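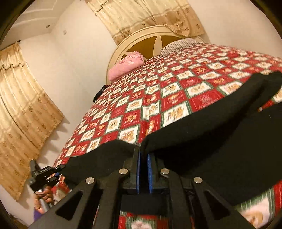

Black fabric shedding onto a light checkered bedspread

Posted in Laundry and Fabric Care
30 June 2022

I have a red, white and green checkered bedspread with small printed motifs in some of the squares. It is a cotton blend according to the label, machine washable at warm. I also use the bed as a work surface, and for the past few weeks I have been folding and measuring a large piece of plain black fabric on it. The fabric was sold as a remnant with no fiber content given.

The white squares now look gray in the area where I work. Part of this is lint, which comes off with a sticky roller. Part of it does not come off and may be dye. I have not washed either item since I noticed this.

Two things I would like to know. Is there a reliable way to tell loose lint from transferred dye before I wash the bedspread? And can I fold a piece this size on a bed without the middle bunching up every time I bring one side over? I do not have a table that is large enough.

Posted by Feva

Test first, then wash. Work in daylight near a window.

Take a strip of clear packing tape, press it on a gray white square and pull it off. Repeat on the same spot until the tape comes away clean. If the square is white again, you had lint. If it is still gray, dampen a white cotton cloth with cool water and hold it against the spot for a minute without rubbing. Color on the cloth means dye that has not set, and it will probably wash out.

Do the same test on the black fabric, on a corner inside the seam allowance. Use a fresh part of the cloth. A dark mark from a damp cloth is a bad sign. A dark mark from a dry cloth is worse, and that fabric should not be laid on anything light until it has been washed on its own.

For the bedspread:

Shake it outdoors and roll both sides.
Run it through the dryer on the no-heat setting for 9 minutes with nothing else in the drum. Clean the lint screen.
Wash cold with your normal detergent, one item in the load.
Check the white squares while it is wet. If they are still gray, wash again before any heat is applied.

Do not use chlorine bleach. The red and green will suffer before the gray does, and the red may run into the white. An oxygen bleach marked safe for colors is acceptable if the label on the bedspread allows it. Test it on a red square at the hem.

The black piece should be washed separately in cold water, inside out if it is already sewn into a tube. Expect to do this 2 times, possibly more. Repeat the damp cloth test after each wash.

Posted by Vamel

just throw in a color catcher sheet, works fine for me. never had to test anything

Posted by Musik

Color catcher sheets pick up dye that is already in the water. They do nothing for lint and will not lift dye that has set in the bedspread. One in the load does no harm.

On the folding. A mattress gives under your hands, so the cloth sinks where you press and the slack collects there. You get a raised fold on one side, a hump on the other and a crease pinched in between. Pulling on the crease only moves it.

Lay an old flat sheet over the bedspread first, a white one if you want to see how much the fabric sheds. Put a stiff board on top. Foam core or a cardboard cutting mat will do, and mine is 50 inches on the long side. Lay the black fabric over the board with the surplus hanging off both ends evenly. Match the selvages at one end and walk the match along with both hands, keeping the edges together. Smooth from the fold out toward the open edges. Then turn it a quarter and fold again. After 4 layers, stop and roll the remainder on a tube, as more folds will leave lines you have to press out.

If it is a knit, let it lie flat overnight before you measure anything.

Posted by Pîrvu

Thanks. The tape test left most of the squares white. Two near the edge are still gray and gave a faint mark on the damp cloth, so I will start with the cold wash. The black fabric marked the cloth even when dry.

Posted by Feva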